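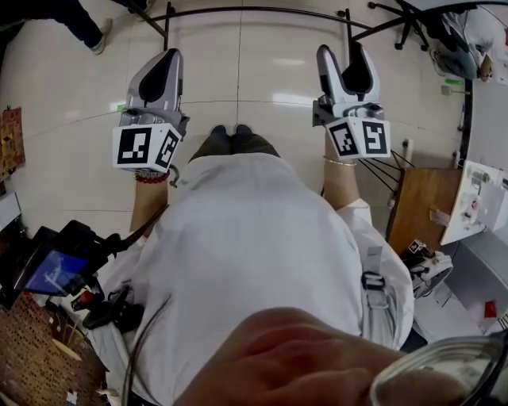

6 min read

Ticket: broadband drops out every evening, comes back by itself, drops out again
Kit: Rukex router, Baltitz fibre, desktop on a cable, everything else on wifi
Status: closed (by me, they'd have closed it sooner)

I've copied this over from the notes I kept while it was going on, tidied up a bit and with most of the swearing removed. If you've got the same router and the same amber light, skip down to the bit about the power supply and save yourself a fortnight.

The problem

Internet goes off at teatime. The router doesn't restart, the wifi stays up, my phone still says it's connected, but no pages load and the middle light on the Rukex goes amber. A few minutes later it goes green and off we go again until the next one. Mornings are fine. Lunchtimes are fine. It starts at 17:40 or so and carries on until I give up and go to bed with a book.

We pay for 400 megabits. When it's up, I get 400. So the speed was never the complaint, and I wish I'd put that in capitals in my first message, as you'll see.

First go: the obvious stuff

Turned it off and on. Left it off for as long as it takes to make a cup of tea. Pushed all the plugs in properly. Swapped the cable between the fibre box and the router for the one that came with my old laptop dock. Dropped out at 17:52 with the kettle barely cold.

Then I did the factory reset, which I'd been putting off because it meant typing the wifi password back into every single thing in the house, including the printer, where you pick each letter with an arrow button. I got it wrong. Did it again. Dropped out at 18:10 while the printer was doing its little test page.

Second go: Baltitz support, chat

They were perfectly nice. They ran a line test and it came back clean, which of course it did, I'd written in at ten in the morning. Asked them to run it again in the evening. They said tests were automatic and the result would be the same.

They then asked me to run a speed test on wifi from upstairs. It said 300. And that was it, the ticket got retitled "slow wifi" and I was sent a page of advice about moving the router away from fish tanks. I haven't got a fish tank! I wrote back to say the speed was fine and the connection was vanishing, and got the page about fish tanks again.

To be fair to them, the second person who picked it up did read the whole thing and asked a useful question: does the light on the fibre box change when the router goes amber? I hadn't looked. It's behind the coats.

Third go: sitting behind the coats

It doesn't change. Router amber, fibre box steady green, all the way through the dropout. So the line was up and the router was losing its end of it. I told Baltitz, they agreed it was the router, and they said that as I'd bought the Rukex myself it was over to me. Can't argue with that, much as I tried.

Fourth go: the log page

There's a log in the Rukex settings, under Advanced, then System, then a tab that looks greyed out but isn't. Mine was full of lines like these:

17:41 WAN port link down
17:41 WAN retry in 300 s
17:46 WAN port link up
17:58 WAN port link down
17:58 WAN retry in 300 s

That explains the "comes back after a few minutes" part. The port drops for a blink, the router notices, and then it sits there sulking for the full retry time before it bothers to look again. You can change the retry time (same page, bottom box). I put it down to the lowest it would take and the dropouts got much shorter. My other half thought I'd fixed it. I knew I hadn't, as the log was still filling up at the same rate.

I also updated the firmware at this point. No change at all, except the menus moved and the greyed-out tab is now under Maintenance.

Fifth go: what happens at teatime?

I made a list of everything that comes on in the house late in the afternoon. Heating. Oven. The hall lamp on its timer. The Brunner dehumidifier, which lives in the hall cupboard and wakes up when somebody starts cooking and the air gets damp.

The dehumidifier was plugged into the same extension lead as the router. I'd forgotten that completely, the lead goes behind the shoe rack and I set it up back when we moved in. I turned the dial on the Brunner until the compressor kicked in and watched the router. Green. Turned it off, turned it on again. Green. Third time, amber.

Did it over and over that evening and it wasn't every time, but it was often enough. So I moved the dehumidifier to the socket on the landing and had a whole evening with nothing in the log. Lovely. Then the next evening it dropped at 19:15, with the dehumidifier nowhere near it.

I went to bed quite cross.

Sixth go: the power supply

Somebody on a forum with the same router said the supplied adaptor goes weak after a couple of years, and the first thing to suffer is the WAN port while the rest carries on as if nothing's wrong. That fitted what I was seeing. The dip from the compressor starting up was probably enough to tip it over, and on a bad night it would manage to tip over without any help.

I ordered a Prilturau replacement with the same voltage and the same plug. Check both, please – the numbers are printed in tiny grey letters on the underside, and the plug on mine wasn't the size I'd assumed. The voltage has to match exactly. The amps on the new one can be the same or higher.

Fitted it, put the retry time back to where it was so I'd be sure to notice any drop, and left it.

Result

Clean log for the whole of September. I moved the dehumidifier back into the hall cupboard for one evening to see, cooked pasta with the lid off, and the router stayed green. The Brunner's on the landing again now anyway, on its own socket, which is where it should have been from the start. Still getting 400 on the cable.

Bits left over

The old adaptor felt warm but not alarmingly so, and it hadn't gone brown or smelly. I wouldn't have picked it out by looking at it.

If your fibre box light does change when the router goes amber, this isn't your problem. Ring your provider, and ring in the evening.

The log wipes itself when the router loses power, so copy it out before you unplug anything. I lost the first lot that way.

Printer still isn't back on the wifi. Separate ticket.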